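**FOR IMMEDIATE RELEASE**

## Brillen Reopens Its Toy Library, Asks for the Giraffe Back

BRILLEN – The Brillen Toy Library will reopen in October on Sturkar Street, in the old Zheng Shoes building, with 3,107 toys on the shelves and a new policy on glitter. The policy is no.

The library closed in spring when the roof over its former home on Flerkosow Lane began letting in more weather than the lease allowed. The toys spent the summer in storage, where they were cleaned, sorted and, in the case of one talking parrot, finally separated from their batteries.

Membership costs $33 a year per household and covers four toys at a time for up to three weeks. Around 400 households belonged before the move, and the library hopes to see all of them again, along with the puzzles they borrowed.

Late fees have been dropped. They brought in very little and led to long conversations. Members with overdue items may leave them in the bin by the side door at any hour, and no questions will be asked. This applies in particular to the ride-on giraffe, last checked out two winters ago and too large to have slipped behind a couch.

The new space has step-free entry, a stroller bay and a play corner for children under five. Drums, whistles and the accordion have moved to a back room with a door that closes. Parents of light sleepers may ask at the desk for the quiet list, which runs to 200 titles and includes most of the blocks, all of the felt boards and one very good farm.

Doors open at 10 a.m. on opening day. There will be juice, coffee and a short speech – the library has been promised it will be short.

Donations of clean, complete toys are welcome at the front desk. Slime is not a toy for these purposes.

**Contact:** Brillen Toy Library, front desk, Sturkar Street, Brillen

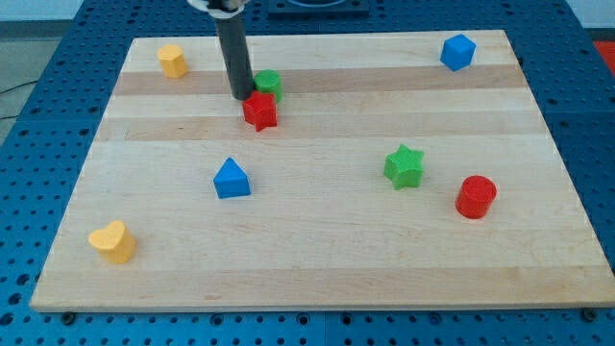
*Reading time: 2 minutes*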